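Dunmore shared workshop — pre-use check, hand-held gripper no. 2
Checked by: Cremilda Magalhães
Date: 2022-06-16
Build: Dreltari trigger kit, our own printed fingers

1. Housing screws — OK. Nipped up the lower left one, quarter turn. Not loctited yet, should be.

2. Finger mounts — OK. No cracks at the base. Old set from March went white at the root before they snapped, so look there first.

3. Finger gap — PASS with comment. Closes parallel, but left finger lags a hair on release. Return spring? Swapped for the spare from the Lutside order, better, not perfect.

4. Trigger — OK. Full travel, no sticking. Cycle counter at 1,256 since rebuild.

5. Pinch points — FAIL. Open slot behind the fingers will take a fingertip. Guard still not printed. Keep your other hand off the plate till its done.

6. Edges and burrs — OK after filing. Two slots were sharp, done with the small half-round file.

7. Fabric test — PASS. Knits only so far. Tips down on the hem, squeeze, lift, let go. Check for snags in the rib after, every time. Orange jumper used, laid flat on the bed on the green mat.
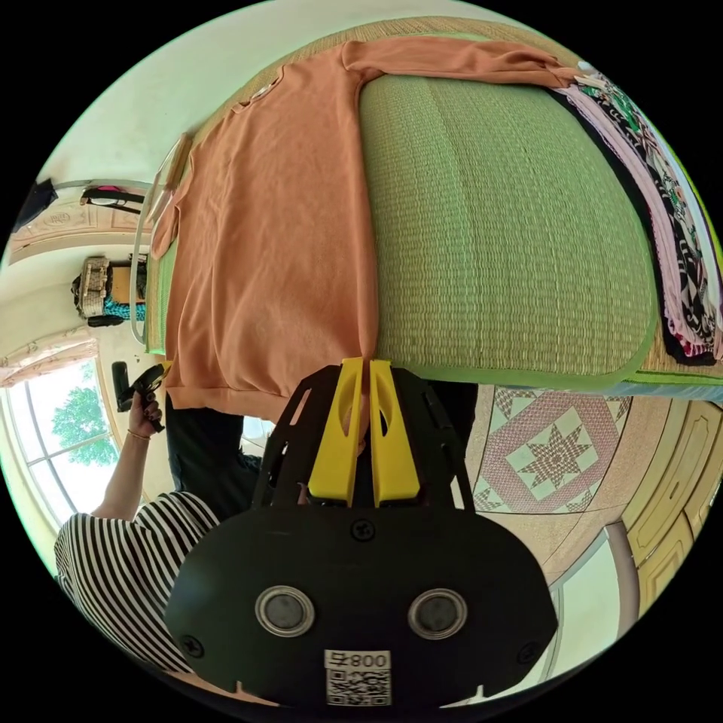

Aurelia Zwahlen: I'd hold off calling 7 a pass. Knits are forgiving. Try a thin cotton and something slippery before anyone signs it, and run it after the spring has warmed up a bit. Mine was fine cold and started dragging at 181 cycles. Also can we write down which spring is in it, I've opened that housing twice now just to look.

Fair. Changed 7 to PASS (KNITS ONLY). Spring is the Curnov one, bag 4, written inside the lid of the parts tin as well.

8. Weight, ready to use — 469 g. Wrist gets tired, take breaks. Counterweight idea parked.

9. Label — OK. Still stuck down, scans first go.

10. Storage — FAIL. Found it on the bench fingers down again. Goes in the tray, fingers UP, trigger released.

To do before next check
Guard for item 5 — colour doesnt matter, just print it
Threadlock
Cotton and slippery fabric test, Aurelia to watch
Second spare spring

Not cleared for loan untill 5 is closed out.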